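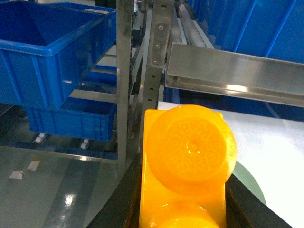 A robot's two black fingers holding a yellow plastic part, as seen from its wrist camera.

How does a robot pick things up?

Picking something up feels easy. You see a cup, you reach for it, and your hand does the rest. You don't think about how wide to open your fingers or how hard to squeeze.

A robot has to have all of that worked out for it. The part of a robot that does the holding is called a gripper. There are many kinds, and people who build robots spend a lot of time trying them out to see which one suits which job.

Two fingers

The gripper in our picture has two fingers. They press on the plastic part from opposite sides, a bit like your thumb and first finger when you pick up a biscuit by its edges.

Look at where the left finger is pressing. It is against the side of the flat base, and the round domes sit on top of that base. A flat side is a good place to hold something. If a flat finger presses on a flat side, a lot of the finger touches the part. If a flat finger presses on something round, only a small bit of it touches, and the part can turn or slip.

Try this with a ruler in each hand. Use the rulers as fingers and pick up a small box. Now try to pick up an orange. The orange is much harder!

Suckers

Some grippers have no fingers at all. They have a rubber cup joined to a pump. The cup is put against the part, the pump takes the air out, and the part stays stuck to the cup until the air is let back in.

Suction cups are very good with flat, smooth things such as sheets of glass or the lid of a box. They are not so good with bumpy things, as air leaks in through the gaps. The big dome on the yellow part has a raised pattern in a ring, with looping lines like flowers. A cup placed over those lines could leak. A smaller cup might fit somewhere smoother.

Soft fingers

There are also grippers with soft, bendy fingers. Some are filled with air to make them curl. They can wrap around a tomato or a bread roll without squashing it. Soft fingers are gentle, but they wobble, and that makes it harder to put a part down in exactly the right spot.

How do you test a gripper?

Razia Kiani tests grippers at a workshop in Grevley. Her job is to find out how often a gripper drops things.

"One good pick tells me very little," she says. "I want to see the same pick 500 times."

She writes down each time the gripper misses the part, drops it, or puts it down crooked. When she has finished, she changes one thing and starts again. She might change the fingers, or how hard they squeeze, or how fast the arm moves. She only changes one thing at a time. If she changed the fingers and the speed together and the robot got better, she would not know which change had helped.

In one test, a set of smooth fingers dropped the part 37 times out of 500. You can do the same sort of test at home. Pick up a marble with two spoons twenty times and write down how many times you drop it. Then stretch a rubber band around each spoon and do another twenty.

Squeezing just enough

If a gripper squeezes too gently, the part falls out. If it squeezes too hard, the part may crack or bend. Some grippers can measure how hard they are pressing. Others are simply set to one strength, and somebody has to find the right setting by trying it.

You have sensors in your fingertips that do this for you. When a wet glass starts to slide, you grip harder before you have even noticed.

Why put a camera on the wrist?

A camera fixed high on a wall can see the whole work area, but the robot's own arm often gets in the way. A camera on the wrist moves with the hand. It always has a close view of what is between the fingers.

It sees other things too. In our picture there are blue plastic bins on metal shelving behind the yellow part, and a shiny steel channel to the right. The computer has to tell which bits of the picture are the part and which bits are not. Bright yellow against blue and grey is fairly easy to pick out. A grey part in front of a grey post would be harder.

Light can cause trouble as well. Polished metal reflects it in bright streaks, and the yellow plastic lets some of it through, so its edges glow. Latrice Crenshaw, who works with Razia on the cameras, tries the same view with the lights turned up and then turned down. If the computer can only find the part in one kind of light, she has more work to do.

So which gripper is best?

It depends on what has to be picked up. Two firm fingers are a good choice for a part with straight, flat sides. A sucker is better for a big thin sheet. A soft gripper is better for fruit. Some robots can even swap one gripper for another in the middle of a job.

Words to know

Gripper: the part of a robot that holds things.
Sensor: something that measures, such as a camera or a pressure pad.
Suction: holding something by taking air away from one side of it.
Translucent: letting some light through, like the yellow plastic in the picture.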